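Le café du matin, version lente

Depuis juillet je mouds mes grains à la main, et franchement je ne reviendrai pas en arrière (mes voisins du dessous non plus, je crois !). J'ai pris 18 grammes comme base, eau frémissante, et je goûte avant d'y toucher.

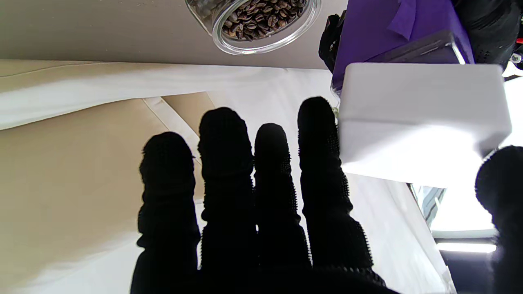 Les grains

Mon chouchou du moment vient de chez Akora — un goût de noisette, presque pas d'amertume. Celui de Rornero m'a laissée plus tiède, trop grillé pour moi. Je garde tout en bocal, loin de la fenêtre, et j'en rachète peu à la fois.

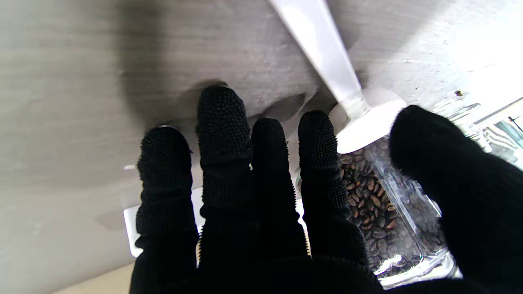
La suite

Je teste bientôt le filtre en tissu. Si vous en avez un, racontez-moi comment vous le lavez !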